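Print this page | E-mail this page

How to Label Approach Frames in Clothes-Folding Demonstrations

By Malsha Pramanik

I've been meaning to write this up properly since January, when I found that I'd explained the same procedure by e-mail to four different people and had told them four slightly different things. So this is the long version, with the parts I used to leave out. It covers how we mark up the approach portion of a hand-held gripper demonstration (the stretch between the gripper arriving over the clothes and the pads first touching cloth) so that the labels can be used to train the contact predictor in Miah. If you only want to train Miah on labels someone else has made, you can skip to the section on splits, but I'd gently encourage you to read the rest anyway. Most of the strange results people write to me about go back to labeling.

You will need a copy of Dirkotent, which is our annotation viewer, and a folder of wrist-view recordings with the finger width logged alongside. A mouse is much kinder to your hand than a trackpad. I label with a cup of tea and the radio on, and I stop after an hour.

What the labels are for

Miah looks at one wrist view and predicts two things: where the pads are going to meet the cloth, and which garment they mean to take. The older Patolberg labels only had the first of these. That was fine for a single towel on a bare table, and everyone was quite happy with it until we moved to beds with more than one item of clothing on them. Then the predictor would put its point in a perfectly sensible place and the policy would pick up the wrong layer, or both layers at once, and we'd all sit there wondering what had gone wrong with the controller. Nothing had gone wrong with the controller. We had never told the model that there were two garments.

So each approach frame now gets a contact point for each pad, a target garment, and a short note on layering. It takes longer. I'm sorry about that, and I do think it's worth it.

Step 1: Find the end of the approach

Open the recording in Dirkotent and scrub forward until the finger width starts to drop. The viewer draws the width as a thin line under the video, and the start of the drop is usually plain to see. Put your end marker there. If the person opened the fingers wider just before closing them (many people do, without knowing it), put the marker at the start of the closing and leave the little flourish inside the approach.

Now check the video at that marker. You want the last view in which the pads are still open and no cloth is being pinched. Sometimes the logged width lags the video a little, and you'll have to step back a few frames by hand. Trust the video over the line.

Step 2: Choose your frames

Walk backward from the end marker and choose 8 frames spread over the approach. Dirkotent will offer you an even spacing, and you can take it, though I like to nudge one or two of them so that at least one shows both pads well clear of everything and at least one shows them close in. Skip anything badly smeared by motion. If the whole approach is smeared, write "fast" in the notes and move on to the next recording.

Please don't choose only the pretty frames. I did that for the first few weeks, and the model I trained was a delicate flower that fell over the moment a pad hid part of a sleeve.

Step 3: Outline each garment separately

Use one outline per garment, and give each its own letter. The letter stays with the garment through the whole recording, even when it gets turned over or mostly covered up. Draw only what you can see. If a sleeve goes under something, end the outline at the place where it disappears, then start a second patch with the same letter if it comes out the other side.

Knitwear wants some patience here. Soft, fuzzy edges tempt the outline tool to wander off into the bedding, and printed bedding is worse still. Large lettering or a strong check will pull the line away from a pale cuff every time. Turn the snapping off and place the points by hand along ribbed cuffs and necklines. It feels slow, but correcting a snapped outline is slower.

Prints on the front of a sweater belong to the sweater. Don't give them a letter of their own, however bold they are.

Step 4: Say which garment is on top

Wherever two outlines touch, Dirkotent asks for an order. Click the upper one first, then the lower. This is the part new labelers rush, and I understand why, as it looks so obvious on the screen. The trouble comes when the order changes from one place to another. A sleeve of A may lie over the body of B while the hem of B lies over A, and a single answer for the pair will be wrong somewhere. Answer for each place where they touch.

If you can't tell, choose "unclear." We keep those frames and simply leave them out of the layering loss. An honest "unclear" has never hurt us, and a confident guess has hurt us plenty.

Step 5: Mark the contact points

Place one point for each pad at the spot where you believe it will first meet something. You are allowed to look ahead in the recording for this, and you should, as the labels describe what the person went on to do. Then go back to your chosen frame and carry the point over.

A pad's point does not have to be on the garment. In a side pinch one pad usually comes down on cloth and the other comes down on the bed just beyond the edge, and the second point belongs on the bed. I have had to undo a fair number of labels where somebody kindly moved the outer point inward so that both would be on the sweater. The predictor then learns to land in the middle of the body, and it gathers a great fistful of knit where it should have taken a neat edge.

With the open pads in a view like the next one, the left pad is over the lower body of the pink sweater and the right one is above the checkered cover, just past the sweater's side. I would give the pink sweater the letter A and the lavender one B, and mark B as upper where its sleeve lies across A. Then I'd look ahead in the recording before setting either contact point. The position of the pads at one moment is a hint about the grasp, and you should let the later frames decide.

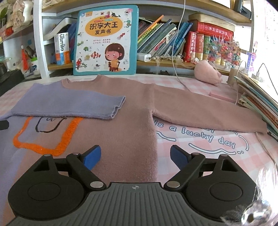
Step 6: Set the target garment

Pick the letter of the garment the person went on to grasp. If the pads closed on two layers at once, choose both letters and tick "joint." If they closed on nothing and the person tried again, choose "miss," and label the second try as its own approach with its own end marker.

Misses are useful, by the way! Early on we threw them away, and I've regretted it ever since. They go into a separate folder now and we use them for checking how sure the predictor is of itself.

Step 7: Review your own work the next morning

I mean this quite literally. Close everything, sleep, and come back. Play each labeled approach at half speed with the outlines showing and watch for letters that swap partway through, which is the most common mistake and also the hardest to notice while you're making it. Dirkotent will flag a swap if the outline jumps a long way between frames, but two sweaters lying side by side can trade letters with barely a jump at all.

Keep a small text file of the odd cases and what you decided. Mine is a mess and I look at it constantly.

Making the splits

Our current set has 127 recordings. We hold out 17 of them for testing, and we choose those by room and by garment together, so that no sweater in the test folder also turns up in training. Please split by recording, never by frame. Two neighboring frames are practically twins, and if one is in training and the other is in the test set your score will look wonderful and mean very little.

Train Miah for 2,000 steps with the layering loss switched off, then switch it on and carry on until the held-out error stops falling. Starting with it on does work, but in our runs it took longer to settle and the contact points wobbled.

What we saw

With the garment letters and the layer order added, Miah chose the right garment more often on overlapping clothes than it did with the plain Patolberg labels, and on single garments we couldn't see any difference. The improvement was clearest for side pinches near a hem. Grasps at a cuff were less encouraging. When a cuff sat on top of another garment of similar color, the model still took both layers more often than I'd like, and I suspect we need a closer view — or just many more cuffs — before that gets better. Pralard is trying the first of those at the moment, and I'm slowly working on the second.

If you label a batch of your own and come across a layering case that the steps above don't cover, do send it along with your notes file. I answer everything, though sometimes it takes me a week or so.

Contact Malsha Pramanik | © Pralard. All rights reserved. | Back to top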